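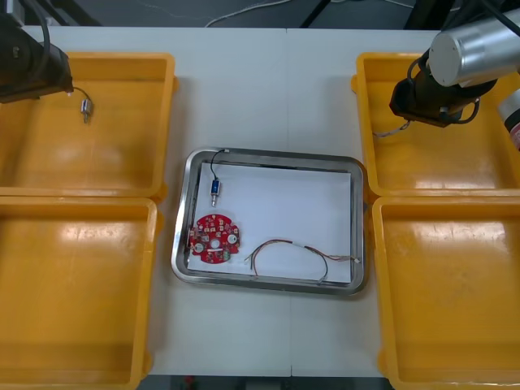

## Übung 6: Die Sortierzelle einrichten

Kurs Automatisierung, Labor Valholm. Skript: Unai Bravo, durchgesehen von Severino Prieto.

In dieser Übung richten wir die Zelle mit zwei Armen für das Sortieren von Kleinteilen ein. Die Teile sind kleine Motoren, Magnete, runde Leiterplatten und Kabelbündel. Das Programm heißt *Gratora* und ist auf dem Rechner schon installiert.

### 1. Arbeitsfläche

1. Beide Arme in Parkposition fahren, danach die Freigabe wegnehmen.
2. Den Tisch und die vier gelben Behälter mit einem trockenen Tuch reinigen.
3. Je zwei Behälter links und rechts aufstellen, Rand an Rand.
4. Die Edelstahlschale in die Mitte stellen und ein neues Blatt weißes Papier einlegen.

Das Papier soll glatt liegen. Auf dem blanken Stahl entstehen Reflexe, und die Erkennung findet dann Kanten, die es nicht gibt. 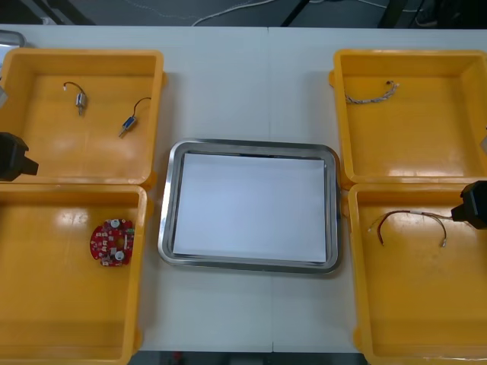 Für die Zuordnung der Behälter verwenden wir immer die gleiche Tabelle. Wer sie ändert, muss es im Laborbuch notieren.

| Behälter | Inhalt |
|---|---|
| links oben | Motoren |
| links unten | Leiterplatten |
| rechts oben | Kabelbündel, verdrillt |
| rechts unten | Kabelbaum mit offenen Enden |

### 2. Kabel am rechten Arm

Das Anschlusskabel wird vor jedem Start kontrolliert. Bewegen Sie den Arm im Handbetrieb langsam über die Schale und beobachten Sie die Schlaufe. Sie darf nicht am Rand eines Behälters hängen bleiben, und am Stecker darf kein Zug sein.

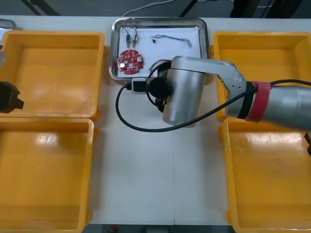

Ist die Schlaufe zu lang, wird sie am Flansch einmal mehr gewickelt. Bitte keine Kabelbinder fest anziehen! Im Oktober hatten wir deswegen einen Aderbruch.

### 3. Greifer und Handkamera

- Die Greifkraft für den ersten Versuch auf 17 N stellen.
- Magnete am Metallrahmen greifen, nie an der Spule oder an den Litzen.
- Nach dem Anheben kurz warten, bis der Stecker nicht mehr pendelt. 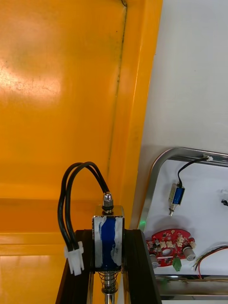
Wenn ein Teil rutscht, erhöhen Sie die Kraft in kleinen Schritten, maximal bis 33 N. Hilft dies nicht, sind meistens die Greifbacken verschmutzt. Man reinigt sie bei abgeschalteter Freigabe.

Protokoll bitte im Ordner *Peñalver* ablegen, mit den Werten für beide Greifer.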